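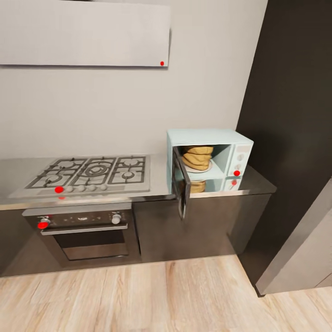
El módulo de cocina del taller de manipulación del club Kitcombe se imparte íntegramente en simulación y sirve de preparación para la prueba Wustow, en la categoría de estudiantes. Esta página reúne las consultas que llegan al buzón del taller durante el periodo de inscripción. Las respuestas se refieren a la versión actual del entorno, al que en la documentación interna se llama Lerside. Una parte del trabajo consiste en definir bien el estado inicial de cada tarea: un episodio que arranca con la puerta del microondas abierta y la comida ya sobre el plato no se evalúa igual que otro en el que hay que abrir, introducir y cerrar. Los fuegos apagados y la puerta del horno cerrada también forman parte de ese estado y deben constar en la ficha del episodio.

Inscripción y requisitos

¿Quién puede apuntarse?

Estudiantes de cualquier titulación técnica del centro. No se exige haber cursado robótica. Sí se exige manejar Python con soltura, leer una matriz de transformación homogénea y usar control de versiones desde la terminal. Quien no cumpla el último punto puede hacer el cuaderno de nivelación antes de la primera sesión.

¿Cuántas plazas hay?

15 por edición. Los equipos son de tres personas y los forma la coordinación a partir del cuestionario inicial. Se admiten peticiones para coincidir con alguien, sin garantía.

¿Hasta cuándo se admiten solicitudes?

Hasta el 28 de agosto de 2026, a última hora del día. Las solicitudes posteriores pasan a la lista de espera de la edición de febrero.

¿Hace falta equipo propio?

Un portátil para editar código y revisar resultados. La simulación se ejecuta en los servidores del aula. Puede instalarse en local si se dispone de tarjeta gráfica dedicada, pero el club no da soporte a esas instalaciones.

Entorno de simulación

¿Qué electrodomésticos se pueden accionar?

Los que figuran como articulados en el fichero de la cocina. Cada puerta, mando o botón tiene su propia articulación, con límites, fricción y amortiguamiento. Lo que no figura como articulado es geometría fija: colisiona, pero no se mueve. Antes de escribir un controlador conviene imprimir la lista de articulaciones y comprobar el sentido de giro, que no es uniforme entre modelos.

¿Qué observaciones recibe la política?

Imágenes de las cámaras configuradas, posiciones y velocidades articulares, y apertura de la pinza. La posición exacta de los objetos está disponible solo durante la depuración. Cualquier entrega que la lea en evaluación se anula. El filtro está en la capa de observaciones y deja registro.

¿Se puede cambiar la iluminación o los materiales?

En entrenamiento, sí. En evaluación se usa la configuración bloqueada. Los equipos que entrenan con una sola combinación de materiales suelen perder rendimiento al cambiar de cocina, en especial con encimeras reflectantes: el detector encuentra el objeto en la encimera y lo encuentra otra vez en su reflejo.

¿Por qué la vista de muñeca sale tan poco nítida?

Se trabaja a baja resolución para reducir el tiempo de cálculo. Basta para la aproximación a un mando o a un tirador. No basta para leer rótulos del panel, y ninguna tarea lo requiere.

Mandos y contacto

Mi pinza llega al mando pero no lo acciona. ¿Qué reviso?

En este orden:

1. El marco de referencia del objetivo. El error más frecuente es expresar el punto de contacto en el marco del electrodoméstico y enviarlo como si estuviera en el de la base del robot.

2. La orientación de la pinza respecto al panel. Si el panel tiene un pliegue, la normal cambia entre un control y el siguiente. Una aproximación válida para un mando situado en el pliegue no lo es para otro montado en la cara que mira hacia abajo.

3. El punto de detención previo al contacto. Con el dedo negro de la pinza ya al lado del mando rojo grande, como en la vista siguiente, un error lateral pequeño produce un roce en lugar de un agarre. Se recomienda corregir en ese punto y no durante el cierre.
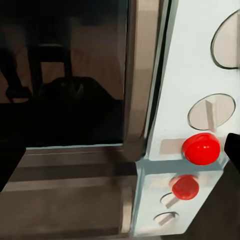 Evaluación y entregas

¿Cómo se puntúa un episodio?

Con una condición de éxito binaria por tarea, comprobada sobre el estado de las articulaciones y de los objetos al terminar. No hay puntuación parcial. El tiempo se registra y se utiliza solo para desempatar. Las colisiones por encima del umbral de fuerza terminan el episodio como fallo.

¿Cuántas entregas se permiten?

2 por equipo y tarea. Cuenta la última. Una entrega que no arranca consume intento, por lo que se pide pasar antes la comprobación de formato incluida en el repositorio.

¿De dónde salen las demostraciones?

Del conjunto Tambunan, grabado por ediciones anteriores del taller mediante teleoperación dentro del simulador. Contiene más de 1000 episodios repartidos de forma desigual: abundan las puertas y escasean los mandos giratorios. Los equipos pueden añadir demostraciones propias si entregan también los ficheros de acciones. El reparto por tarea está en el índice del conjunto, que mantiene Fikri Setiawan. Los episodios marcados como dudosos en ese índice no se han retirado, pero no deberían usarse sin revisarlos.

¿Se admiten políticas preentrenadas?

Sí, con pesos públicos y citados en la memoria. No se admiten llamadas a servicios externos durante la evaluación.

Fallos habituales

La pinza se cierra y el valor de apertura no cambia.

Comprobar la escala del comando. El controlador espera un valor normalizado y varios ejemplos antiguos lo envían en metros. El resultado es un movimiento tan corto que no se aprecia en la imagen.

El detector da falsos positivos cuando la cámara mira al suelo.

Suele ocurrir con texturas de madera, sobre todo si la veta tiene nudos. Un nudo pequeño y oscuro se clasifica a veces como botón. Hay dos correcciones razonables: descartar las detecciones que no caen sobre la geometría de un electrodoméstico, o añadir al entrenamiento vistas sin ningún control a la vista. La segunda es más lenta y da mejor resultado al cambiar de cocina. También conviene enmascarar el cuerpo de la pinza, que ocupa una parte grande de la vista y cuyo orificio circular se ha etiquetado por error como mando en varias entregas.
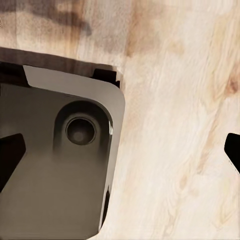
Vista con la pinza abierta sobre madera clara. Simulación.

El mismo código da resultados distintos en dos ejecuciones.

Fijar la semilla del entorno y la de la política por separado. La del entorno controla la disposición de los objetos; la de la política, el muestreo de acciones. Si la diferencia persiste, adjuntar ambos registros a la consulta.

Contacto

¿A quién se dirigen las dudas?

Las de inscripción y convalidación de créditos, a Rohani Yeoh. Las técnicas, al gestor de incidencias del repositorio, con la versión del entorno, la semilla y el registro completo. No se responden consultas técnicas acompañadas únicamente de una captura de pantalla.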